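# The Day Kirnel Wouldn't Let Go

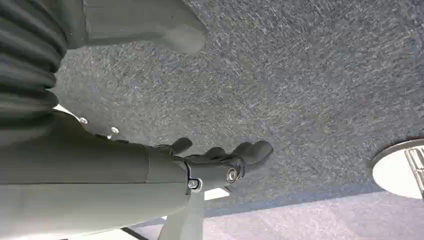
*Kirnel's hand, stretched out over the carpet.*

Kirnel is the robot I work with, and last November it gave me a scare. I'd asked it to pass me a foam ball. It picked the ball up just fine, I reached over, and... nothing. The fingers stayed shut! I tugged. Kirnel held on.

So what went wrong? Your hand can feel when somebody pulls on a toy. Kirnel's hand has a sensor for that - a tiny part that sends the computer a message, kind of like a nerve. That day a wire to the sensor had come loose. The computer kept hearing "no one is pulling," so it kept squeezing.

My friend Omid Nazari hit the big red stop button. That cuts the power to the motors, and the fingers went limp. Phew!

Then we went hunting. We tested the hand 40 times and it got stuck in six of them. A fault that comes and goes is the sneakiest kind, because it hides whenever you look for it. Bahman Sadeghi finally wiggled the right wire, and there it was.

Now Kirnel has a new rule. If the sensor goes quiet, the hand opens by itself. Engineers call that "fail-safe," which means that when something breaks, it breaks in the safer way.

I have a new rule too - I find the stop button before I turn anything on. If you ever get to visit a robot, ask a grown-up where its button is.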